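Module 2103: Food Preparation and Service
Handout 4: Cutting Boards, Portioning and the Cold Bench
Module tutor: Mahtab Rahimi

Purpose of this handout

Students are expected to have read these notes before the February practical. They cover the setting out of a cold preparation place, the slicing of salad vegetables and the transfer of slices to serving dishes. Knife grip and sharpening were dealt with in Handout 3 and are not repeated.

1. Setting out

Each place at the bench consists of one board, one knife and the dishes into which the food will go. The board is laid squarely in front of the worker, with a damp cloth beneath it if the surface is smooth. Dishes stand on the side of the free hand, the smaller ones nearest the board. Boards with a green edge are kept for salad and fruit in this department and must not be used for raw meat or fish.

2. Slicing

Wash the cucumber and dry it before cutting. Remove both ends and discard them. Slices for an open plate are cut across, with the skin left on, and should be even in thickness. Uneven slices are set aside for the chopped salad. Each student will prepare 320 g of cucumber in the first part of the session.

Slices are spread out on the board for inspection before they are moved. Slices left in a stack hold water between them and are difficult to separate.
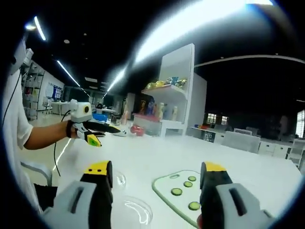
Fig. 1. Cucumber slices on a green-rimmed board, with clear dishes alongside.

3. Transfer to the dish

Slices are lifted one at a time and laid flat, beginning at the far side of the dish. They are not to be scraped across with the blade. Where a shallow dish is used, each slice should overlap the one before it by a third of its width.

4. Clearing down

Boards are washed in hot water with detergent, rinsed, and hung by the handle hole to dry. Students sign the cleaning sheet before leaving Room 19.

Further questions should be put to Chidubem Nwachukwu at the preparation room, who also holds spare copies of Handouts 1 to 3.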